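Wanach garment handling trial
Progress report to Plolex
Prepared by Gwenllian Penry
August 22, 2023

Summary

The Yatsenko folding kit has been on our bench since January. The trial is on schedule and within budget. The kit folds short-sleeved shirts well enough to justify the second stage, but it is slow to recover from a bad first grasp, and the supplier's setup guide needs work before we could recommend it to a small laundry. We ask Plolex to release the second payment as planned.

What was done this period

Alun Landeg and Pak-hei Liao completed 564 fold attempts on cotton t-shirts in plain colors. Each attempt started with the shirt laid loosely on the white work surface, without smoothing by hand. An attempt was counted as good if the folded shirt fitted inside the card template we agreed with you at the start of the trial. Of these attempts, 227 were run on the original software and the rest on the update Yatsenko sent us in the spring.

The update changed how the gripper picks its first point. The old version went for the nearest edge of cloth and often took hold of a sleeve. The new version looks for the bottom hem and pinches there – this is the better choice for the fold we want, and fewer runs had to be stopped by hand.

Problems

Recovery. When the first pinch slips, the arm goes back to its start position and scans the whole surface again. This adds 58 seconds to the cycle. Yatsenko has said a shorter routine is possible but has not given us a date.

Thickness. Thin fabric is gripped more reliably than thick fabric. At the collar, the fingers sometimes close on one layer when two are needed. Elin Phillips is testing a softer fingertip pad from Wirkness and will have results for the next report.

Setup guide. Shigeru Wada followed the guide without help from the rest of us and needed two days to get a first working fold. The section on camera calibration leaves out a step, and the fault codes listed at the back do not match those on the screen. We sent our corrections to Yatsenko and they have accepted most of them.

Spending

We have spent 60 percent of the grant. The largest item was the lease on the kit. Spare fingertips cost more than we planned for, and we have moved money from travel to cover them.

Next period

We will move to long-sleeved shirts and towels, repeat the t-shirt runs with the Wirkness pads, and ask for a firm date on the recovery fix. If the fix does not arrive, we will report on the kit as it stands – a buyer would be in the same position.
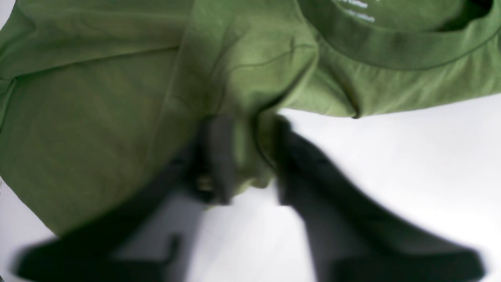 Gripper holding a fold of fabric at the bottom hem of a green cotton t-shirt.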